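Pevenby Tenants' Union Questions Landlord's "Fresh Air Promise"

Group asks Treradov Homes to publish its test results before the new monthly fee begins

PEVENBY, January: The Pevenby Tenants' Union today called on Treradov Homes to hold off on its new $40 monthly "Fresh Air" fee until the company shows renters what the money is buying.

The fee is due to appear on bills for all 242 apartments at Ikura Court, the three-building complex on the east side of town. Under the plan, each household gets a plug-in air purifier on loan, one replacement filter a year, and a window sticker. Treradov says the program will give residents "cleaner, calmer, healthier homes." The union has read the brochure several times and still can't find a number in it that would back up any of those words.

"They told us the air is going to be better," said Vandana Malhotra, who chairs the union. "Better than what? They haven't said what was wrong with it, and if nothing was wrong with it, I'd like to keep my 40 dollars."

Treradov announced the program in a letter to renters last fall. The letter cites a pilot in which residents "overwhelmingly reported improved comfort." The union asked how many homes took part, how long the pilot ran, and what questions were put to people. The company answered that the pilot covered 3 apartments. It did not answer the other two questions.

Union members say they have no quarrel with air purifiers as such. Some already own one and like it. A decent machine with a clean filter, set to run in a closed room of the right size, can pull dust and smoke out of the air, and for people with asthma or allergies that may be worth paying for. The union's complaint is with a blanket charge for a machine picked by somebody else, handed out the same way to a studio and to a family apartment, with no way to say no.
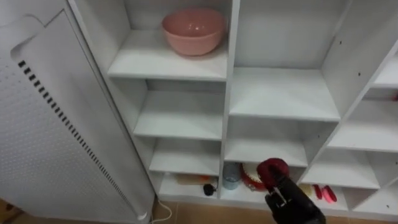
The brochure is thin on practical matters, and those are what renters ask about at meetings. It doesn't say how loud the loaner unit is at its top setting, how much power it draws, or who pays if it breaks. It doesn't say where the thing is supposed to go, either. In a small apartment a tall white appliance ends up wherever there's floor for it, close beside the shelves that hold the mixing bowl, with its cord lying across the floor. Makers of room purifiers commonly tell buyers to leave open space around the vents. The union asked Treradov whether anyone had measured the living rooms at Ikura Court with that advice in mind. The reply was a second copy of the brochure.

There is also the question of the building itself. Renters have been filing repair requests over bathroom fans that don't pull, kitchen hoods that blow grease back into the room, and window frames that let in rain. Damp walls are a repair job. A purifier doesn't dry out a wall or fix a leak, and the union is concerned that a shiny new program will be used as an answer to old work orders.

"I reported my bathroom fan and I got a letter about wellness," said Kwesi Osei, who rents in the north building. "I don't need wellness in the bathroom. I need the fan to turn on."

Osei asked the office whether he could skip the purifier, skip the fee, and have the fan repaired. He was told that the program is "community-wide" and that his fan was a separate matter. He is still waiting for a date.

The fee is described in the letter as an "amenity charge." The union has asked for the lease section that allows it and has been pointed to a paragraph on parking and storage. Members who signed or renewed before the program was announced say they agreed to no such thing, and the union is advising them to keep a copy of the lease they signed and to put any objection in writing.

Nor does the math look generous. At $40 a month, each household would pay $480 a year, every year, for a machine it has to hand back on moving out. Treradov declined to say what it pays its supplier, Tyagi Air, for each unit, or whether the price drops with an order this size. The company called the terms "commercially sensitive." The union takes the view that people paying the bill have a fair claim to know what's on it.

Treradov has said that the Fresh Air program was "shaped by resident feedback." The union has asked to see that feedback too. None of the members who spoke at the last meeting could recall being asked.

The union is asking Treradov Homes to do the following:

Release the full results of the pilot, including the questions residents were asked and any air readings taken before and after.

Let each household choose whether to join, with no charge for those who stay out.

Publish the noise level, power use, and filter cost of the loaner unit, along with the price Treradov pays for it.

Clear the open repair requests for fans, hoods, and windows before any fee is billed.

Confirm in writing who is responsible for damage to a loaned unit.

The union sent these requests to the company's regional office and asked for a written reply. What came back was an invitation to a "listening breakfast" in the Ikura Court lobby. Malhotra said members will go, and that they will bring the same list.

"I'm happy to be proved wrong," she said. "If they have readings that show this makes a difference in our homes, put them on the table and we'll look at them. So far what we've got is a sticker."

The union is collecting copies of repair requests from Ikura Court renters, along with any letters or emails they have received on the Fresh Air program. Renters who have been told that the fee is required as a condition of renewal are asked to get in touch before signing.

About the Pevenby Tenants' Union

The Pevenby Tenants' Union is a member-run group for renters in Pevenby. It helps members read leases, file repair requests, and deal with disputed charges. It takes no money from landlords or from companies that sell to them. Membership is open to any renter in town.

Press contact: Vandana Malhotra, chair, Pevenby Tenants' Union. Interviews with Ikura Court renters can be arranged on request, mornings preferred.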